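상자를 여는 날

1. 도착

할머니가 남긴 상자가 온 건 비가 추적추적 내리던 오후였어요. 할머니는 젊었을 때 실리냐(Siliņa)라는 바닷가 마을에서 등대지기 숙소 밥을 해 주셨다는데, 저는 그 마을이 어디 붙어 있는지도 몰랐거든요. 그런데 돌아가신 지 여섯 달 만에, 트루소라 운송이라는 데서 전화가 왔지 뭐예요. 맡겨 둔 짐이 있는데 찾아가시겠느냐고요. 보관료는 89크로네. 아니 그걸 왜 제가 내요! 투덜대면서도 우산을 챙겨 나갔죠.
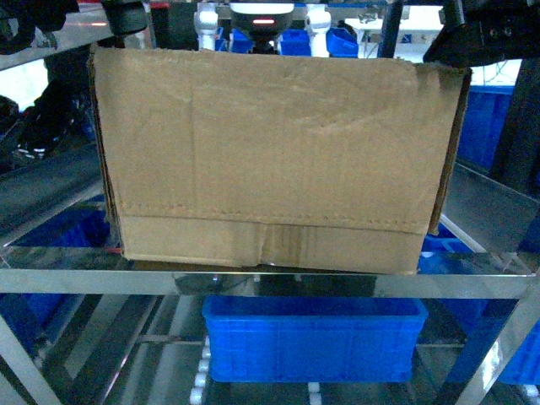

저는 원래 물건을 못 버리는 사람이에요. 영수증도 모으고, 다 쓴 볼펜도 서랍에 그대로 있고요. 그러니 할머니 짐을 받으면 그날 밤 잠은 다 잤다 싶었는데, 막상 마주한 건 앞면이 구겨지고 아래쪽 날개는 뜯겨서 너덜해진 골판지 상자 하나였어요. 좀 서운하더라고요. 보물 상자까지는 아니어도 자물쇠 정도는 달려 있을 줄 알았거든요. 창구 직원은 제 얼굴을 보더니 서명란만 톡톡 두드렸어요.

2. 전화

집에 와서 엄마한테 전화를 걸었어요. 엄마는 실리냐 얘기만 나오면 꼭 찌개가 넘친다고 하세요. 그날도 찌개가 넘쳤고, 저는 수화기를 든 채 한참 기다렸답니다. 할머니가 거기서 누굴 기다렸는지, 왜 겨울이 두 번 지나도록 안 돌아오셨는지, 어릴 때부터 궁금했는데 물어볼 때마다 누군가의 냄비가 말썽이었어요(우리 집안 냄비들은 참 눈치가 빨라요).

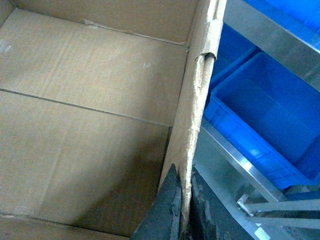
엄마는 그걸 꼭 알아야겠느냐고, 할머니는 그 마을에서 편지를 쓰셨고 답장을 받으셨고 그게 다라고 했어요. 목소리가 이상하게 낮았어요. 저는 답장이 있었다는 말을 그때 처음 들었고요. 누구한테서요, 하고 물었더니 이번엔 초인종이 울렸대요. 이 시간에 초인종이라니, 참 나.

그래서 혼자 찾아보기로 했죠. 제일 먼저 나온 건 꽃무늬 앞치마였어요. 주머니에 소금 알갱이가 남아 있어서 손끝이 까슬까슬했어요. 그다음은 아이드우드 제과의 납작한 양철통, 그리고 그 안에 봉투 두 장. 하나는 렐홀름 등대 앞으로 쓴 할머니 글씨였고, 다른 하나는 모르는 사람의 글씨였어요. 저는 창문을 닫고 차를 끓이고 괜히 설거지까지 했어요. 뜯으면 안 될 것 같은데 또 안 뜯으면 병이 날 것 같은, 그 기분 아시죠?

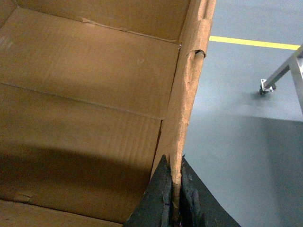 3. 봉투

결국 모르는 글씨부터 뜯었어요. 10월에 쓴 편지였고 딱 한 장이었어요. 등대 불이 꺼지는 날 배가 한 척 나가니 당신 자리를 비워 두겠다, 앞치마는 벗지 말고 그냥 뛰어오라고 적혀 있더라고요. 앞치마는 벗지 말고! 저는 그 대목에서 주책맞게 울어 버렸어요.

할머니의 편지는 더 짧았어요. 국이 아직 안 끓었다고, 사람들 저녁은 먹이고 가겠다고요. 우표는 붙어 있는데 소인이 없었어요. 부치지 않은 거예요. 저는 그 봉투를 무릎에 올려놓고 국이 끓는 데 얼마나 걸리나 멍하니 생각했어요. 무를 넣었으면 좀 걸렸겠다, 그런 쓸데없는 생각을요.

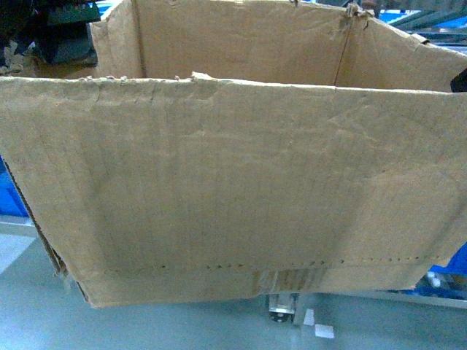

그 배는 안개 때문에 이튿날 아침에야 떠났다고, 밤늦게 다시 전화를 건 엄마가 말했어요. 할머니는 그날 밤새 부두에 서 계셨대요. 그럼 타셨어요? 제가 묻자 엄마는 잠깐 숨을 고르더니, 네 할아버지가 어느 마을 사람인 줄 아느냐고 되물었어요.

저는 수화기를 어깨에 끼운 채 앞치마를 둘러 봤어요. 끈이 조금 짧더라고요. 그러고는 냉장고에서 무를 꺼냈어요.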